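Speaker notes — Larano in simulated kitchens

Print this page | E-mail this page

Start with the number everyone quotes: 153 simulated episodes, and the policy beats the Saha baseline. Say it once, slowly, then say I don't find it very convincing yet. Paora Ormsby ran the episodes and agrees with me on most of this.

The method: Larano is trained on rendered kitchens only, from the robot's own viewpoint. We change the layout and the lighting between episodes. We do not change the robot. That last choice is buried in the appendix and I think it matters more than the network does.

Pause on the slide and let people look at it.

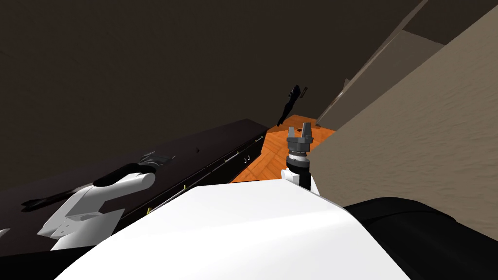

Slide 5. Simulated kitchen from the robot's viewpoint, right gripper pointing up.

Point at how much of the view is the robot's own body — the white shell is across the lower part, and the left arm covers part of the counter. Ask how much of the policy's skill is really knowledge of this one shell. We tried a masked version on 27 episodes and the lead over Saha shrank. 27 is too few to say by how much, so don't let anyone write down a figure.

Second worry: the handles. They are small and silver on a black front, an easy contrast for a detector. Clestavico's cabinets have no handles at all, and we have not rendered those.

Real hardware: 3 trials on the Ivex arm in August. Do not call this transfer. If someone asks for the success rate, give the count and move on.

Leave five minutes for questions. Skip the related work slide if the morning session runs over.

E-mail this page | Print this page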